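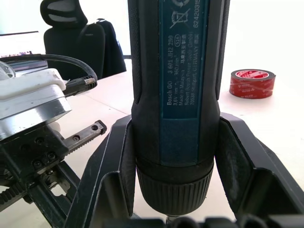 PRESS RELEASE
For immediate publication

Leiva opens second tool lending shop, in the old post office of Troltusen

Troltusen, November - Leiva, the company for lending of household tools, opens its second shop this Thursday at 8 in the morning. The new shop is in the former post office of Troltusen, on the ground floor, with entrance from the market square. It will lend hand tools, small power tools, ladders and garden equipment to private persons who live in the town and in the villages along the valley.

The first shop of Leiva is in Burkano and has been open for two years. In this time the customers there made 3808 loans. Many of them came from Troltusen, and for them the trip by bus took 40 minutes in each direction, often with a heavy bag on the knees. The wish for a shop in Troltusen was written many times in the guest book of the Burkano shop, and the company has looked for a suitable room since last spring.

"Most people need a drill for one shelf and then not again until they move to another apartment," says the management of Leiva. "We think it is reasonable that one good drill goes from home to home. In Burkano we saw that people treat the tools with care when they know that a neighbor will have them next."

How the lending works

A customer registers one time at the counter with an identity card and a proof of address. After this, tools can be reserved by telephone or directly in the shop. The normal loan is for one week and can be extended if no other person is waiting for the same tool. Battery tools are given out together with their charger. Drill bits and screwdriver bits are lent in small boxes, and the contents of the box are checked together with the customer when it goes out and when it comes back.

Consumable material, for example sandpaper, screws and wall plugs, is not lent but can be bought at the counter in small quantities. Leiva made this decision after many customers in Burkano told that they had to buy a large package for the sake of four screws.

Professional companies are asked to contact a rental firm for construction machines. The shop in Troltusen does not have equipment of this size, and also the insurance of Leiva covers only private use.

Prices

There is a yearly card and a day price, and both are the same as in Burkano. The yearly card is valid in both shops. A tool that was borrowed in one shop can be returned in the other one, except ladders and wheelbarrows, which must go back to the place they came from. The full price list hangs in the window of the shop and will be sent on request.

Repair table

In the back room there will be a repair table. Customers can bring a chair with a loose leg, a lamp without a plug or a drawer that does not close, and repair it there with the tools of the shop. An employee is present and can explain which tool is right, but the work is done by the customer. Electrical appliances that are connected to the mains may be opened only under the guidance of the employee. The table can be reserved for one hour, and for the holders of the yearly card there is no extra cost.

Short evening courses are planned for after the New Year. The first is called Jula and is intended for people who have never put up a curtain rail, hung a cabinet or changed a door handle. The dates are not yet fixed and will be published in the shop window.

About the building

The old post office stood empty after the counter service moved to the supermarket. The long wooden counter was kept and is now used for handing out the tools. The floor was repaired, the lighting is new, and the step at the entrance was replaced with a ramp. The shelves behind the counter still carry the old numbers of the mail districts - the company found them practical and uses them to mark the places of the tools.

Opening day

On Thursday the shop is open until the evening. There will be coffee, and visitors can register without waiting for an appointment. Reservations for the opening week are already accepted by telephone. Parking on the market square is not possible in the morning because of the market, therefore visitors who want to take a ladder should come after lunch.

Press contact

Representatives of the press are welcome in the shop on the opening day. For questions and for interview requests please write to the press office of Leiva in Burkano. Free for publication, a copy of the article is appreciated.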